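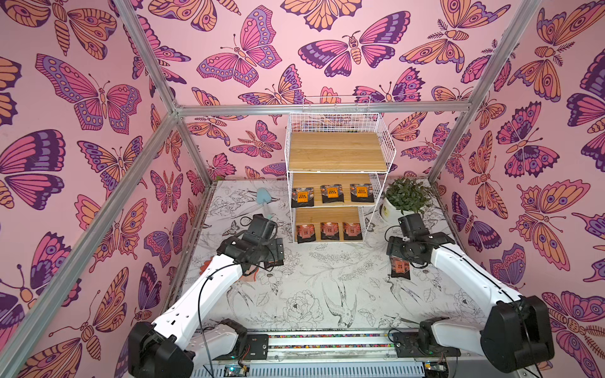 Bronagh Tilley
Workshop writer, Lendarow Home Guides

Filed under: Walls & Paper > Getting Started

Part 2: Setting up the Kurkex pasting table and hanging your first drop

Right, you've got the table out of its box and the kitchen floor is covered in cardboard. Mine was too! Part 1 dealt with stripping and sizing the walls, so I'm going to assume yours are clean and dry and move on to the fun bit.

1. Lay the table upside down on a rug and unfold the legs until each one clicks. The back pair are stiff when new, so mind your fingers.

2. Slide the brace across and do up the wing nuts. Finger tight is plenty (I cracked a bracket with pliers once and had to wait ages for another).

3. Turn it over with somebody on the other end. I've done it alone and I've got a dent in the skirting board to show for it.

4. Check the label on every roll before you cut anything. The batch numbers have to match. Mine all said 682 apart from one, and that one went straight back to the shop.

Note: if you've gone for something big and busy, like butterflies and moths on pale pink, look up the pattern repeat and buy a spare roll. Large motifs eat paper at an alarming rate.

5. Mix the paste. I use Thevar powder, shaken slowly into cold water while I stir like mad. Leave it for 20 minutes, then stir again and fish out any lumps.

6. Measure the wall from ceiling to skirting and add 200 mm for trimming. Cut one drop only. Unroll the next one beside it, slide it up or down until the pattern lines up, and then cut that.

7. Brush paste from the middle out to the edges, fold the ends in loosely and let the paper soak for as long as the label says. Time the first one and give all the others exactly the same, or they'll stretch differently and your wings won't meet.

CAUTION: switch the electricity off at the consumer unit before you loosen any socket or switch plates. Never tuck foil-backed paper behind a switch.

8. Draw a plumb line on the wall. Please don't trust the corner, mine leans like a tired horse.

9. Hang from the top, lining the edge up with your pencil line, and smooth downwards with the brush. I like the Skollik one with the long soft bristles, but any clean paperhanging brush will do.

10. Crease the paper into the ceiling line with the back of your scissors, peel it away a little, trim, and brush it back. Same again at the skirting.

Inside corners: don't try to wrap a full width round. Cut the strip so it turns the corner by 6 mm, then plumb a fresh line on the next wall and overlap the offcut. You'll lose a sliver of the pattern, and I promise you'll stop seeing it by Saturday.

Wipe the table down between drops, before the paste goes off. Part 3 covers window reveals and radiators.

We use cookies to remember your settings and see which guides get read. Accept all | Manage choices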